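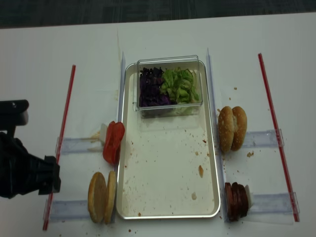

Purple cabbage took over my kitchen this summer and I'm not even a little bit sorry. It started with a packet of seed from Hanneke Declercq, who gardens two plots down from mine in Foverley and presses seed on everyone who walks past her gate. I put in far too many. They all came up! Every single one, fat and tight and that gorgeous inky color, and now I have a crisper drawer that won't close and a very strong set of opinions about slaw.

So let's talk about slaw, and about the things you put on a burger in general, which I think get much less love than they should. People will argue all night about the meat. Grind, fat, smash or no smash, when to salt. Then they drop on a limp leaf and a slice of pale tomato and call it dinner. I did this too for years. The meat was good and the burger was still kind of boring.

What changed my mind was a lunch counter in Traltesham called Nasr. It's a tiny place, six stools and a shelf along the window, and Tarek Mahrous has been running it since before I moved here. His burger is a thin patty on a plain soft bun. Nothing fancy at all. But he piles on shredded cabbage that has been sitting in lemon and salt since the morning, and it's still crunchy, and the juice runs down into the bun and mixes with the sauce (garlic, yogurt, something smoky he won't tell me about) and oh my goodness. I went back the next day. I went back the day after that and brought my brother-in-law.

I have been trying to copy that cabbage ever since and I'm finally close. You want to cut it thinner than you think, really thin, almost hair if your knife is up to it. I used a box grater for a while and it came out wet and chewy. A mandoline is great if you respect it. Then salt, and squeeze it with your hands for a minute or so until it starts to feel bendy. Lemon after that. If you put the lemon in first the color goes bright pink right away, which is pretty, but I find the texture never quite catches up. A half hour in the fridge is fine and three hours is better.

For one smallish head I use the juice of two lemons and a good teaspoon of salt. Liesbeth adds a pinch of sugar and caraway seeds. I like the sugar and I can't get behind the caraway, sorry Liesbeth.

Lettuce is a different animal. Tear it, don't cut it, and dry it much more than you want to bother with. I roll mine in a dish towel and swing it around on the back porch like a kid. Wet lettuce makes the bottom bun give up before you're halfway through. And keep it away from the cabbage until the last minute, or you'll have pink lettuce that tastes like lemon (I did eat it, but I wouldn't serve it to anyone).

My order, bottom to top: bun, sauce, lettuce, patty, cheese, cabbage, more sauce, bun. Maarten Wuyts puts his cabbage underneath the patty and swears it soaks up the fat in a good way. We had a whole evening on this. I tried his version twice, and it does taste wonderful, but everything slides. You bite one side and the other side leaves. He says I hold it wrong.

Oh, and I found an old church cookbook from 1934 at the Trurnico flea market back in January, with a whole page on "hot slaw," where you pour warm vinegar dressing with a bit of bacon fat over the raw shreds. I was doubtful. I made it last weekend and I'm completely in love. It goes soft on the outside and stays crisp in the middle, and on a burger with sharp cheddar it's just about perfect. The book says to serve it with boiled tongue, which I have not tried yet, but give me time.

Next up is pickling whatever's left. Bram Segers has promised me his grandmother's recipe with apple and clove, if he can find the card. He's been promising since spring. Bram, if you're reading this, I have five heads of cabbage and I'm coming over.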